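Foro vecinal > Política y obras > El convenio de las obras del tranvía, otra vez atascado en el parlamento regional

marea_baja
Abro hilo porque el anterior se fue a páginas y páginas y ya no había quien lo siguiera. Resumo por si alguien viene de nuevas: el convenio de transportes tenía que votarse en febrero, los dos grupos grandes decían que estaba cerrado, y ayer por la tarde la portavoz Kristýna Ondrejka salió a decir que su grupo no firma mientras no se aclare el reparto entre tranvía y carreteras. Ahora mismo va el 20 % para transporte público y ella pide bastante más. Los otros, que ni un céntimo. Yo llevo esperando la línea a Endale desde que mi hijo iba en carrito y ya se afeita, así que imaginaos el humor que tengo.

Gus_delpuente
Pues a mí me parece bien que se planten. Si firman con ese porcentaje, la línea se queda en Gellard y a Endale no llega en la vida. Ya nos la colaron con el apeadero.

tornillo12
Gus, perdona, pero plantarse a estas alturas es cargarse el convenio entero. Yo cojo todas las mañanas la carretera de Grorkach y está para llorar, dos llantas me he dejado este invierno. En el texto viene el arreglo completo, con arcenes y todo. Si esto cae, ni tranvía ni carretera. ¿De verdad preferís eso?

marea_baja
A ver, que yo no digo que la carretera no haga falta! Digo que en el borrador hay dinero para 12 rotondas y para el tranvía hay un "estudio de viabilidad". Otro estudio. Tengo el del mandato pasado impreso en un cajón, por si alguien lo quiere para calzar una mesa.

Y luego está lo del plazo, que me pone mala. Dicen que si no se vota antes de que acabe el mes se pierde la parte que pone el gobierno central, y la pone con la condición de que haya calendario de obra. Me leí el anexo anoche con un café (error, no dormí) y el calendario viene en blanco a partir del segundo año.

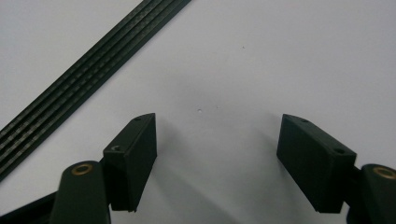 Lo que sí viene muy detallado es quién preside la mesa de seguimiento, cada cuánto se reúne y quién la convoca. Para eso no les ha faltado tiempo. Si alguien con más paciencia que yo quiere mirarlo, es el anexo del final, el de financiación plurianual, y que me diga si lo he entendido mal, que puede ser.

pili_endale
Lo he mirado, Marea. En blanco del todo no está, pone "según disponibilidad presupuestaria". Que viene a ser lo mismo, pero bueno, que conste.

tornillo12
Esa frase la llevan todos los convenios, no es ninguna trampa. Trabajé años en contratación y la he visto hasta en el cambio de bombillas de un polideportivo.

Gus_delpuente
Y las bombillas, ¿las cambiaron?

tornillo12
Jajaja, tardaron, pero sí.

r_olmedo
Entro poco pero este tema me toca. Soy de Brultero y de nosotros no se acuerda ni el tranvía ni la carretera. Tenemos un autobús por la mañana y otro por la tarde, y si pierdes el de las siete y media te quedas en casa. En la reunión del centro cívico nos dijeron que habría hasta 50 millones para todo el valle y en el borrador no encuentro ni el nombre del pueblo. Ondrejka por lo menos vino y aguantó el chaparrón, que fue gordo. Los demás mandaron una nota.

pili_endale
A mí Ondrejka no me convence nada, lo siento. Votó en contra del bono de transporte y ahora va de defensora del autobús. Que sí, que puede cambiar de opinión, pero que lo explique.

r_olmedo
Votó en contra porque el bono dejaba fuera a los pueblos sin línea, o eso contó en la reunión. No pongo la mano en el fuego, ¿eh? Busca el acta si quieres.

pili_endale
La busco y la cuelgo. Si es así, me trago lo dicho.

marea_baja
Gracias, Pili. Yo voy a escribir a los dos grupos preguntando por el calendario, sin insultar (lo intentaré). Si alguien quiere firmar conmigo, que me mande un privado y le paso el texto antes de enviarlo.

tornillo12
Mándamelo a mí. Si metes una línea sobre la carretera de Grorkach, lo firmo.

Gus_delpuente
Yo firmo si NO la metes, jajaja. Que no, que es broma, pásamelo también.

marea_baja
Ya empezamos. Va en el segundo párrafo, y la línea a Endale en el primero. Os lo paso esta noche después de cenar.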